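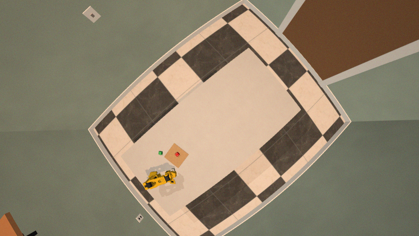 26th November

Dialogue pass on Atness, chapters two and three. Build 2528.

Spent the morning on the lift conversation between the warden and the player. Reece wrote the new lines last week and they read well on paper, but in the game the player is also solving the counterweight puzzle, and the talk runs straight over the part where you need to listen for the latch. Moved the trigger to after the second weight is placed. Still too long. Cut it from 15 lines to 11 and it fits, though the last one gets clipped if you run for the door.

Lines cut, so we don't lose them:

- the one about her brother's coat
- both of the "are you still there" variants
- "I had this whole floor painted once" (Reece wants this back in chapter five)
- the cough

Kanako played the chapter cold after lunch. Her notes:

- She thought the warden was lying from the first scene. We want that doubt to start in chapter three. The pause before "of course" is what gives it away, so I'll ask Pieter to re-edit the take without it.
- She didn't notice that the warden stops using the player's name after the flooded archive. Fine by me. It's there for a second playthrough.
- She got stuck on the mirror puzzle and the hint line never fired.

Looked into the hint line. The timer resets every time the player touches a mirror, and a stuck player touches mirrors constantly. Changed it to count from entering the room, 83 seconds. Ntombi thinks that's too soon and wants the hint tied to failed attempts. We'd need to decide what a failed attempt is first. Left it on the timer for now.

Subtitles: speaker names are still wrong in the Clevstead flashback. Everything shows as WARDEN, including her mother. The string table has the right IDs, so it's probably the old scene file being loaded. Haven't checked.

Talked with Dexter about the ending. He would like the warden to get the last word, and I would like the player to walk out while she is mid-sentence. We agreed to record both in February when the actor is back, and to stop arguing until we can hear them.

Also open:

- save made during the lift ride loads with no audio
- radio in the Bickerstaff office repeats its first clip
- Pieter needs the chapter four script before he can book the booth
- rename "warden_sad_2", it's the angry one

Next: mirror room again with the new timer, then the subtitle thing.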